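Care notes: white platform sandals

The Flenitz repair bench in Erkthorpe has revised its cleaning steps for white platform soles. Brush off dry grit first, then wipe the rim with a damp cloth and mild soap. Work from toe to heel and keep water off the footbed. 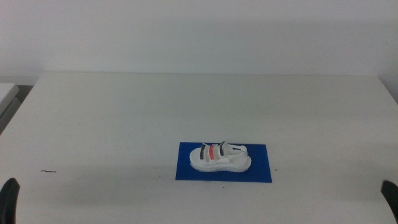

Straps are cleaned last, one at a time, with the cloth wrung out. Dark bands can bleed into white edging if soaked. Air-dry for 10 hours away from heaters. Bleach yellows some soles and is no longer used at the bench. Questions go to Busisiwe Cele, before 2 p.m.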